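Against the Made Bed

My aunt in Livoton held that a person who leaves the bed unmade will come to a bad end. She made hers every morning for 44 years and came to Livoton.

I don't make mine. I get up, I look at it, and we part as equals. The case for hospital corners has always rested on discipline -- the idea that a flat sheet at seven leads to a tidy inbox by noon. I have met people with flat sheets. I have seen their inboxes.

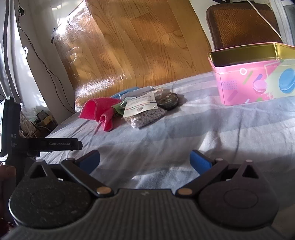
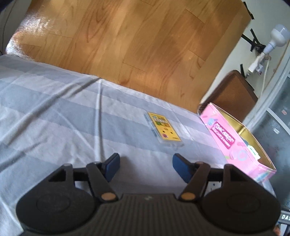
Lukeck Evening Writers' Club

Angus Ashby, who edits these pages, says guests might drop by. Guests who inspect bedrooms deserve what they find. Besides, I'm going back in there tonight, and I'd like it to look as if it expected me.

105 shares
44 comments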